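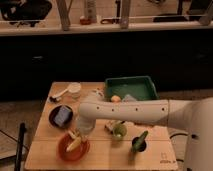
March
Posted by the author of the Belthorpe log

Monday. Up at 5:40. Rain gauge at the back step read 14 mm for the previous day, against 3 mm on Sunday. Barometer falling slowly since midnight. Wind from the southwest, light.

The well comes first, as it has all month. Static level this morning was 56 inches below the casing rim, measured twice with the steel tape and chalk. The electric sounder gave 57. I have stopped trusting the sounder to better than an inch, the cable having stretched where it was once knotted. I will go on recording both and use the tape figure in the table.

Drawdown test from 6:15. Pump on, valve at the quarter-turn mark, discharge led off through the long hose to the ditch so that it would not find its way back into the ground beside the casing. I made that mistake in the fall and got a very flattering recovery curve. Readings every minute for the first ten, then every five. The level dropped quickly to begin with and had more or less flattened by the half hour. Total pumped by the meter was 361 gallons. Pump off at 7:20. Recovery was slower than in January, and the last four inches took as long as all the rest. I think the screen is partly clogged. The other possibility is that the water table on the east side really is lower, in which case the Bustos well should show it too, and I have no reading from there since the gate was chained.

Breakfast, then the pressure tank. It has been short-cycling for two weeks. Shut off the supply, drained it, put the tire gauge on the air valve: 19 psi where the label asks for 28. Pumped it up by hand, which is tedious, and left it an hour to see whether it would hold. It read 28 at the end of the hour and 27.5 at noon. A slow leak at the valve core is likely. I have a spare core somewhere in the brown tin but did not find it. Cycle time with the kitchen tap fully open is now 1 min 50 s, up from 22 s. I can live with that.
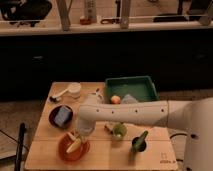
Late morning on the iron filter. The Koston unit has treated 616 gallons since the last backwash, going by the house meter, and the manual puts the limit at 1000 for water like ours. I ran it anyway. The first two minutes came out the color of strong tea, then straw, then clear at six minutes. Last time it was clear at four. Either the bed is holding more iron than it did or I have let the flow rate drop. Checked the flow with the bucket and watch and it was fine, so it is the bed. Test strip on the outlet afterward showed 0.1, inlet 1.5. The strips are past their date by a few months, and I note that here so I don't put too much weight on the numbers later.

Ordered a new sediment cartridge from Porkach. They no longer stock the 20 micron pleated type and offered the 30. I took one 30 and one 5, to run in series if the housing can be made to fit under the bench. It will want a different bracket, as the present one leaves less than a hand's width below the bowl and the bowl has to come down farther than that to clear.

Afternoon mostly lost to the ditch. Leaves and silt had backed up behind the culvert and the test water was standing in the low corner. Dug out the first nine feet and left the spoil on the uphill side, which I will regret if it rains hard before I move it. The grade is poor there. Put the line level on it and found a fall of barely half an inch over the whole run, with a hump in the middle. It needs to be cut again from the outlet end, working back, and the pipe relaid on gravel. Two days' work, maybe three.

Wrote up the drawdown figures after supper. Plotted against the log of time they make a fair straight line from minute three to minute twenty, then bend. The slope is steeper than in January by a third. I went back through the January sheet for an arithmetic slip and found one, in the meter reading, but it makes the difference larger.

To do before the next test: replace the sounder cable or re-mark it, find the valve core, ask about the chain on the Bustos gate, order fresh strips.

Level at 9:30 p.m., 55 and a half inches. Raining again – gauge emptied and reset.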